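Winley wire dish rack, small, silver
Reviewed by Lorraine Mellor, January 31, 2025

Short one, got dishes waiting. Bought for our colored plates, rack lives on the white table now.

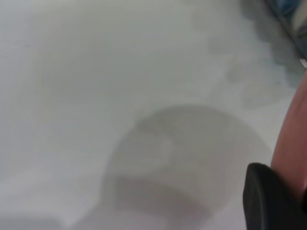

Holding plates
Good. They stand on edge and lean back, rims fanned out so you can grab the color you want. Navy, purple, green, whatever.
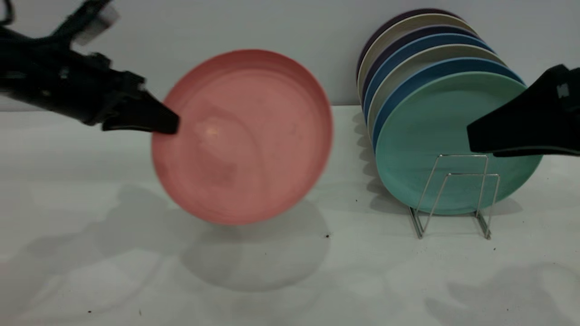

Thin wire but doesnt feel cheap. The Haworth one I had before was heavier and took up way more room.

Pink goes in last, always, my daughter's favorite.
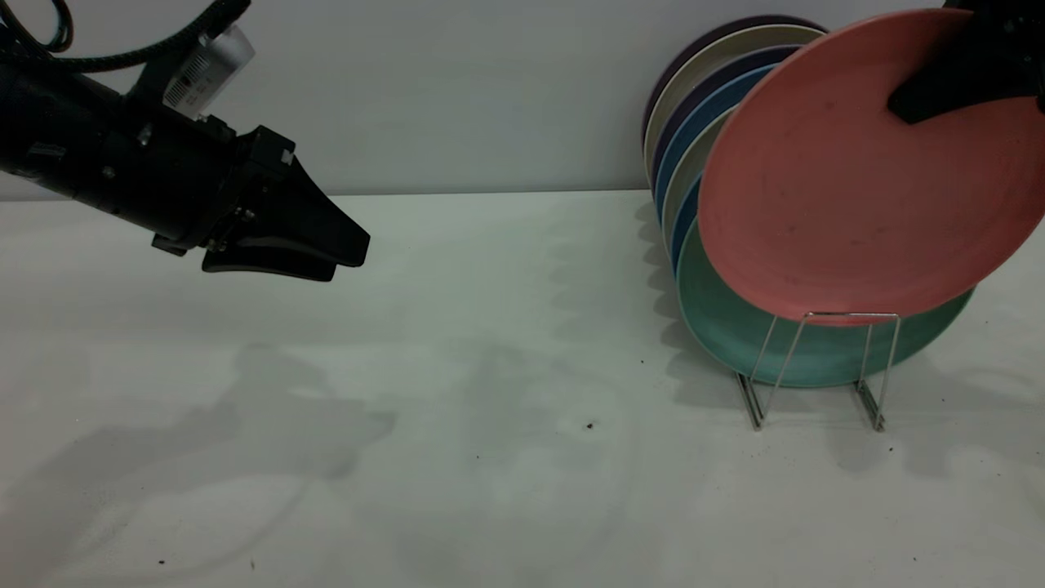 Mugs, no. Wrong rack for that. Wish it came with a tray too, I had to buy one seperately.

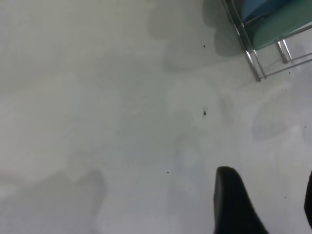 Verdict
4 stars would be fair, giving it 3 for the tray. Would still buy again.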